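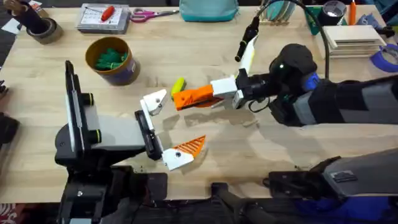 1. Opening and previous minutes

Workroom layout meeting, Skevia, 28/02/2020. Sebastian Roman took the chair at 13:00. The December minutes were accepted with one correction: the order number for the Janach drawer units is 64.

2. Tabletops

The light wood tops stay in use. The Tillman quote for resurfacing is 400 per top and was declined. Tops are to be wiped down at the end of each session and loose parts returned to their boxes. Small items go in the open cardboard boxes until the drawer units are fitted. Mugs and bowls are allowed on the desks and the second long table. Power strips stay on the floor under the desks for now; a fixing under the top will be priced.
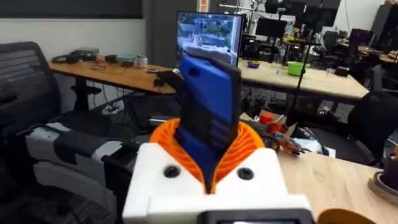 Roman asked whether the mesh-back chairs could be kept clear of the aisle between the desk and the near table, as the drawer units need 12 inches more depth than the present layout gives. Agreed. Chairs to be pushed in when not in use.

3. Tape and adhesives

The Jitutby order covers tape only. Glue sticks were left off in error and will be added to the next order. Rolls are to be stored flat in the top drawer, sorted by width. Yellow tape, the kind lying on the table beside the green-and-yellow piece, is reserved for marking positions on the tops and is not to be used for closing boxes. Hot glue work needs a scrap board under the nozzle. Item carried forward: heat-resistant mat, size to be confirmed. 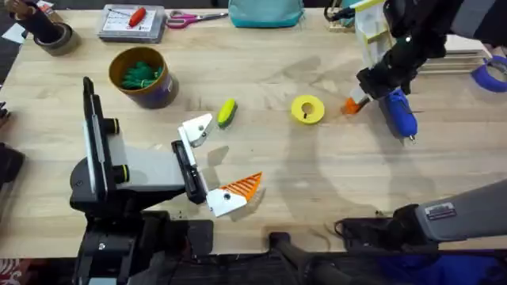 The drawer labels were discussed next. Printed labels were preferred to handwritten ones. The blue hot glue gun gets a drawer position of its own, with the label on the front edge and space behind for the cord. Labels to be ready before the units arrive.

4. Bottles and cups

Bottles to be stored upright with caps on. Crumbs on the tops to be brushed off before wiping. Cups used for holding small items go at the far side of the table. 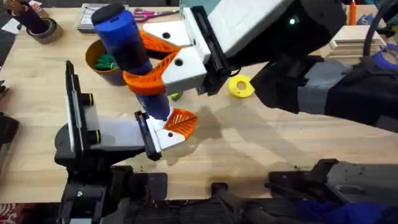
Page 2 of 2

5. Actions

Roman: amend the Jitutby order; confirm the mat size.
Skevia office: reply to Tillman; price the power strip fixing.
Labels: open, no name assigned.

Meeting closed.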